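About Clunix

Clunix is a secondhand clothing shop and mending service. Hertta Saarela and Rigoberto Condori opened it in a former shoe repair store, with one rail of coats and a borrowed sewing machine.

We buy, clean, mend and resell everyday clothes for adults and children. Sellers can bring in up to 12 items at a time. We check seams, zippers and linings at the counter and make an offer the same day. Anything we can't use goes back to you or on to Staltetti, who sort it for rags and filling.

Mending is done in the back room by Percy Nina and Édgar Quintero. Hems and buttons are usually ready in 4 days. Coats take longer – linings especially – and November is our busiest month, so please plan ahead. Last year we mended 1,605 pieces.

We are open late on Thursday for drop-offs. Leather, fur and wedding dresses are the only things we don't take.
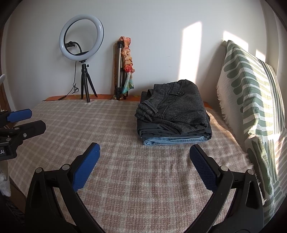 Ring light and plaid cloth on the table.

Our online listings are handled by Booker Baptiste. New pieces go up each week with measurements taken flat, and any repairs are noted. Orders can be shipped or picked up at the counter.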